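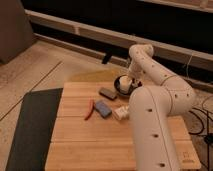
A reader wrote in after my September post to say that feelings cards are a waste of money, that her Year 8 group sniffed at every set she'd tried, and that she'd be very surprised if the Kincaid box was any different. She wanted to know if I'd used it with actual teenagers or just flicked through it at my desk. Fair question! I'd flicked through it at my desk.

Print this page | E-mail this page

So I took it into school for half a term and used it properly, and I've got rather a lot to say.

The full name is the Kincaid Worry and Friendship Kit, and it's sold by Stiden, who do a lot of the pastoral stuff you see in catalogues. You get 124 cards in four colours, a facilitator's book, a pad of tear-off sheets and a cloth bag that I assumed was a gimmick and now carry everywhere. It's meant for ages 11 to 14. I run small groups at lunchtime, mostly Years 7 and 8, mostly children who find the whole business of starting conversations and keeping friends a bit of an uphill slog. Some are anxious, some are just new, and a couple would like to be anywhere else.

The blue cards are the ones I'd buy the box for. Each one gives you a small, awkward, very believable situation. You sit down and the table goes quiet. Your friend has read your message and hasn't answered. You laughed at something and then realised it wasn't a joke. There are no cartoon children with enormous eyes on them, thank goodness, just the words in decent-sized print. My Year 8s picked them up without being asked, and on the second session one boy who had said more or less nothing since he joined us told the whole group that the message one had happened to him that morning. We spent twenty minutes on it and never got to the rest of my plan.

The green ones (body signs of worry) are fine. I've seen the same thing done in a dozen packs, and if you've been doing this job a while you'll have your own version with a gingerbread outline and some felt tips. The orange ones are conversation starters and they're patchy. "What makes you feel calm?" got me a row of shrugs. "What's the worst sandwich?" got me an argument that carried on down the corridor, and I'd call that a success given who was in the room.

Then the purple ones, oh dear. They're called Challenge cards, and the idea is that you take one away and try it before the next meeting. Some are lovely and small, like saying good morning to one person you don't usually speak to. Others are enormous. One asks the child to tell a friend about something they did that hurt you, and it sits in the same pile with the same little star on the corner as the good morning one. If you've got an anxious eleven-year-old pulling cards blind out of a bag, that's a horrible thing to land on. I went through and took out 16 of them before I let anyone near the pile, and I'd tell you to do the same. It took me one cup of tea.

The facilitator's book is 28 pages and I read it on the bus. It's clear, it doesn't talk down to you, and the session plans run to forty minutes, which would be marvellous if anybody's lunch was that long. Ours isn't, once they've queued. I ended up doing the opening round and one card and leaving it there, and the groups were better for it. There's a good page on what to do when a child says something you need to pass on, and I wish it was nearer the front.

The tear-off sheets I could take or leave. They have a scale of one to ten at the top and a box at the bottom for "my next step", and my lot treated them like homework. I stopped giving them out after the third week and there was no outcry.

I did compare it with the Silstead pack, which a few of you swear by. Silstead is cheaper and the cards are sturdier (mine from Kincaid are already going furry at the corners), but it's written younger, and the Year 8s spotted that in seconds. For a Year 5 or 6 group I'd go Silstead without a second thought. I haven't tried the Cliltanstead one. It's on my list, so please don't all write at once!

If you're ordering, it's item 1264 in the Stiden catalogue, and check you're getting the whole kit, as they also sell the cards by themselves under a very similar name. You could manage perfectly well with the cards alone if you're experienced. If you're new to running groups, get the book too.

Would I buy it again? Yes, for the blue cards. And to the reader who wrote in, do try the sandwich one on your group and let me know what they pick. Mine went for egg.

Print this page | E-mail this page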